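Plirkow hand-teaching kit: board, blocks and remote handset

Shape blocks on the timber board, ready for a teaching run

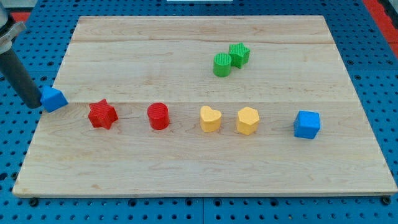 What it's for

I built the Plirkow kit for people who want to show an arm a job instead of typing it in. You drive the gripper through the task with the handset, or you take hold of the arm and walk it through yourself, and the recorder keeps the lot. Then you do it again. And again! My own rule is 10 clean runs before I let the arm have a go on its own, and I'll usually move the blocks between runs so it doesn't get too fond of one spot.

The blocks come in red, yellow, green and blue, and there are stars, cylinders, a heart and a hexagon among them, so you can sort by colour one day and by shape the next. Start with pushing. A push forgives a sloppy hand on the stick, and you'll learn how the gripper feels near the edge of the board before you try lifting anything (the stars are the hard ones to pick up, the points catch).

By hand or by remote?

Depends on the arm. If yours goes slack nicely, guide it by hand – you'll get smoother paths and your wrist will thank you. If it's stiff, use the remote. I'm a remote person myself, and Phúc Đỗ, who wrote the recorder software with me, is the opposite, so both modes get a proper workout here. The handset has a slow button under your left thumb. Hold it down for the last bit of any approach.

Fitting the board

It bolts down to a pegboard table at the front corners. Do the bolts up firm but don't crank them, it's timber. Fine cracks along the grain are normal and don't bother the blocks at all. If a seam ever lifts enough to snag a block, send me a note and I'll swap the board.

What you get

Timber board with bolts
Set of shape blocks
Narnov handset and 83 cm lead
Recorder software, with room for 326 saved runs before you need to clear some out
Printed starter tasks, written by Shanthi Liyanage for her Year 9 class and just as good for grown-ups

Not included: the arm, the gripper or the table. The mounting plate suits Šimko and Proltbridge arms. For anything else, ask first, as I may have a plate on the shelf.

Price and postage

$700 for the full kit. Spare blocks are sold singly, so tell me the colour and shape. I pack orders every Tuesday, and the December batch is open now if you'd like one before the holidays.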